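Atelier Manolakis

L'atelier Manolakis est un projet étudiant de robotique consacré à la manipulation d'objets souples, mené à l'école d'ingénieurs de Bivton. Il réunit chaque année 20 étudiants de deuxième et de troisième année autour d'une même tâche : constituer un jeu de démonstrations de gestes domestiques, puis entraîner une politique de commande destinée à un bras à six axes. Il prépare également la participation de l'école au concours interuniversitaire de Cusberg.

Historique

Le projet est issu d'un module optionnel de vision industrielle. Les premières promotions travaillaient par téléopération, sur un seul bras installé en salle de travaux pratiques. La lenteur de cette méthode et le nombre réduit de postes ont conduit l'équipe enseignante à adopter des pinces tenues à la main, utilisables hors de l'école. Le règlement actuel du module est entré en vigueur le 3 octobre 2023.

Organisation

Le travail s'étend sur deux semestres. Le premier porte sur l'étalonnage des capteurs, la synchronisation des flux et l'enregistrement des démonstrations. Le second est réservé à l'apprentissage et aux essais sur bras fixe. Les étudiants forment des binômes, et chaque binôme doit remettre 30 séquences valides avant la fin du mois de février. Une séquence est rejetée lorsque la trajectoire de la pince est discontinue ou que l'ouverture des doigts n'a pas été enregistrée.

Matériel et tâches

Les enregistrements sont réalisés en intérieur, dans des logements ordinaires, avec des pinces à deux doigts identifiées par un code QR et un numéro à quatre chiffres. Les tâches sont réparties en 9 catégories - saisie, dépliage, pliage, empilement et transfert pour les plus fréquentes. Le textile occupe une place importante dans le programme : un vêtement froissé n'a pas de géométrie stable, et le point de prise doit être choisi à partir de l'image seule.

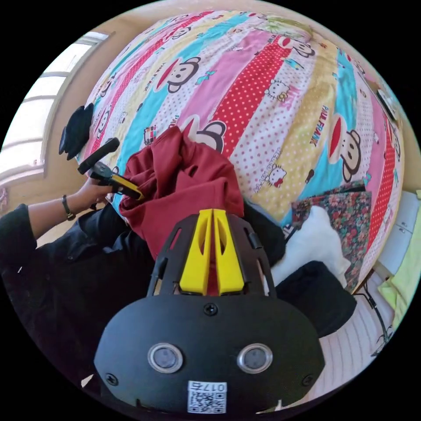

Les séquences sont ensuite découpées et annotées à l'aide de Flalis, logiciel interne développé par une promotion antérieure. L'annotation précise la catégorie de la tâche, l'instant de fermeture des doigts et l'issue du geste. Le jeu de données compte 1 665 séquences annotées.

Évaluation

La note finale combine la qualité des enregistrements, un rapport technique et une épreuve sur bras fixe. Lors de cette dernière, le robot doit saisir un vêtement posé à plat, puis un second posé en tas - les deux articles étant absents du jeu d'entraînement. Les essais interrompus par l'opérateur sont comptés comme des échecs.

Voir aussi

Apprentissage par démonstration
Préhenseur
Concours de Cusberg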